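5th March — bench notebook, small parts

Spent the morning on the small-parts tray, which I have been promising to do since September. The subject is things that tangle. We own a great many of them and they have all met.

Where it stands: rubber bands go in the white six-cell tray, sorted by color, darks in the upper left. I would like it noted that I argued for sorting by size. A thick red band and a thin red band have nothing in common except being red, and you will find this out when you try to close a parts bag with the wrong one. I was outvoted, and the tray is now very attractive.

The Dravo bands are the stretchy ones and we should buy those again. The Peng ones came in a bag of 1000 and go sticky in the drawer by the radiator, so please stop putting them in the drawer by the radiator. I threw out a clump the size of a plum. It had a paper clip in it, and what I think was a raisin.

Wire is the other half of the problem. Offcuts shorter than a hand go in the scrap bin. Anything longer gets wound around two fingers, tail tucked through twice, and put away. I know how this sounds. I also know what happens when three colors of thin wire are dropped in a heap "for now," and so does anyone who has needed the blue one in a hurry.

Method for undoing a heap, for the record:

- Don't pull. Everyone pulls. Pulling makes a small knot out of a big one, and the small one is worse.
- Find a free end and leave it alone. Loosen the middle first, pushing slack outward with a fingertip until the loops stand apart.
- Work one color all the way out before starting on the next.
- Give up after 7 minutes. Wire is cheap and the spool is right there.

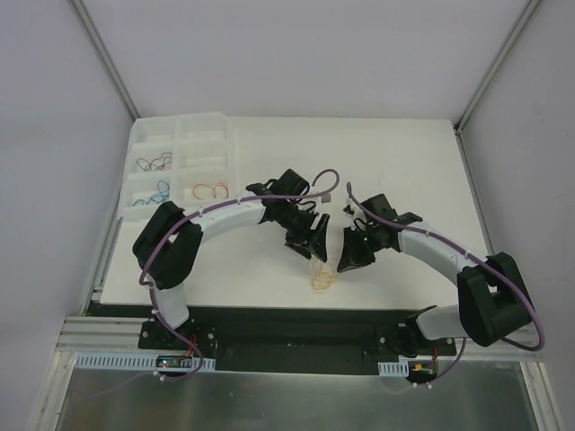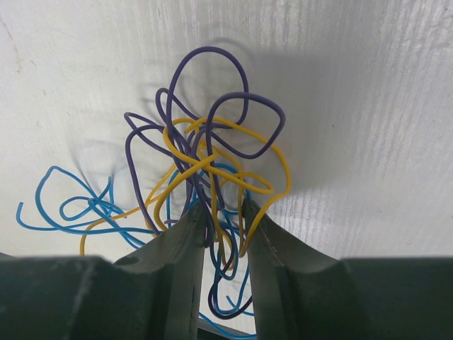

Ruoxi Lu disagrees about the seven minutes and has written so in the margin of the last page: wire is only cheap if you aren't the one ordering it, the Zarnum spool took three weeks to come, and a heap left overnight looks much easier in the morning. She also wants it known that two fingers is too tight a coil and the stuff comes off like a spring. Use three, or a marker pen.

Fine. Three fingers. I tried it after lunch and the coils do sit flatter, though they take up more of the drawer. I am not giving way on the overnight theory. I have left heaps overnight. They looked exactly the same and I was in a worse mood.

Other business:

- Labels for the cells. Suqin Shi has the label maker, or had it. Last seen printing PANDUREN on the lid of the kettle.
- We need a second tray. Six cells won't stretch to bands, clips and ties, and if they share a cell we're back to raisins.
- The Panduren catalog has zip ties in packs of 3000. No.
- Small scissors missing again. I have drawn their outline on the pegboard, so now we can see precisely where they aren't.

Tomorrow: the ribbon drawer, if I can get it open. Something inside has looped itself over the back rail and it only comes out as far as my wrist. Bring the long tweezers.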